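Losport Handling Project
Progress report to the Grimgate Fund, second period
Equipment and budget

Summary

The project is on schedule. We have spent less than planned on consumables and more than planned on hands and cabling. We are asking to move money between two budget lines and are not asking for an increase to the award. One purchase, the second set of spare fingers, has been held back until the Fund replies.

Work in this period

The two-arm station at Losport has been in regular use since March. Most of the time went to soft goods, because Pruitt, our packing partner, handles a lot of stuffed toys and wants to know whether mixed toy orders can be laid out and boxed by machine. Rigid items were finished in the last period and are not covered again here.

Soft toys are slower. The fur hides where the body ends, and ears and paws move separately from the rest of the toy. We now use both hands for anything with long ears or limbs.
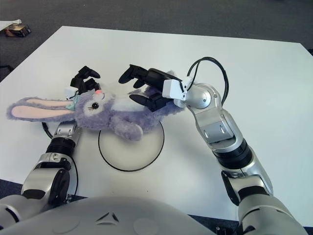 Two-arm handling of a plush bunny at the white table, with one hand at the head and the other on the body.

We recorded 1,878 handling attempts on soft toys, of which 1,643 were rated usable by our reviewers. The rest were mostly dropped grips, plus a short run that had to be thrown out after a wrist sensor was mounted incorrectly. We have since added a mounting check to the start of each shift.

Equipment bought

The original plan allowed for one spare hand. We bought two, both from Dalar, our existing supplier. Waiting for a repair had stopped work twice in the first period, and the lead time on a new hand is now 18 weeks. Neither spare has been fitted so far.

We also replaced the wrist sensor cables. The first set was too short for some of the reaches we need. The new ones are longer and have to be kept clear of the joints, so operators check them between runs. A proper cable guide would cost little and is on the list for next period.

The table, lighting and control computers are unchanged. No further spending is expected on any of them.

Budget position

Hands and spares: over the line, by the price of one hand.
Cables and small parts: slightly over.
Test items and consumables: under. Pruitt supplied most of the toys at no charge.
Travel: under. Two site visits were replaced by calls.
Staff time: on plan.

We request permission to move the unspent travel and consumables money to hands and spares. This would cover the second hand and leave enough for the spare fingers.

Planned for next period

We will fit cable guides on both arms, then repeat the soft toy work with 4 new toy types chosen by Pruitt. Before that starts we need to order the spare fingers, so an early answer on the transfer would help.

We will also get a price from Dalar for a yearly service contract. So far we have paid for each repair separately. A comparison of the two costs will be included in the next report, along with a first estimate for a second station at Pruitt's own site.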